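A day at the Morkach open house: grippers, simulators and a numbered block

I've been meaning to get to one of Morkach's open days for ages, and in January 2021 I finally managed it.

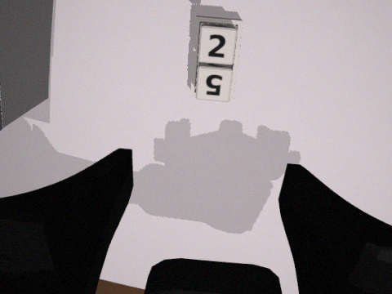

Getting there and getting in

The unit is on the far side of the trading estate, behind a tyre place, and I drove past it twice. Once I'd signed in I got a visitor sticker, a mug of very strong tea and a sheet with the day's sessions on it. I'd put myself down for the gripper comparison, mostly because we're about to buy one at work and I wanted to get my hands on a few first (the other choice was a talk about safety fencing, sorry, safety fencing).

The simulator bench

We started on screens before going anywhere near a real arm. The task was to bring the gripper up to a small block with numbers on its faces, working only from the wrist view. You get a black finger coming in on each side, the middle bit of the gripper at the bottom, and the block sitting out ahead of you with a 2 on one panel and an upside-down 5 on the one beneath it. I thought I'd be good at this. I wasn't! The shadows fooled me to begin with, great big grey shapes with jaggedy edges all over a pale surface, and I kept steering by those when I should have been watching the gap between the fingertips.

They'd set up two finger shapes to swap between. The Horkmont ones were long and slim and I got on with them straight away. The Grakley pair were stubbier and hid more of the view, but they forgave a wonky approach much better. On my sheet I had 500 steps allowed per attempt, and with the Horkmont fingers my best go took 497, so you can tell how close to the wire that was. Later on I came in well under with the Grakley ones, though I'd had more practice by then and it's hardly a fair test.

If I had one moan, it's that the picture is a bit grainy and the rendered shadows could do with smoothing. I asked about it and was told the grain is left in on purpose, to stop people getting used to a view that's cleaner than a real camera gives you. Fair enough, I suppose, but my eyes were tired by lunch.

On to the real arms

After sandwiches we moved to the workshop, where there were two arms and a tray of the same sort of fingers in metal. I had a go with the Fujimoto controller, which has a chunky dial for speed that I loved, and a menu for everything else that I didn't. Setting the grip force took me four screens. The older controller next to it did the same job from one knob, and I'd have taken it home if they'd let me.

Camera mounting got the most chat. Half our group wanted it on the wrist and the other half wanted it up on a post looking down. I went in as a post person and came out wavering.

Worth the trip?

Yes, for me it was. Parking is tight, so go early, and wear something warm for the workshop. They're planning another one in September with a longer slot on the simulator, and I've already asked to be put on the list.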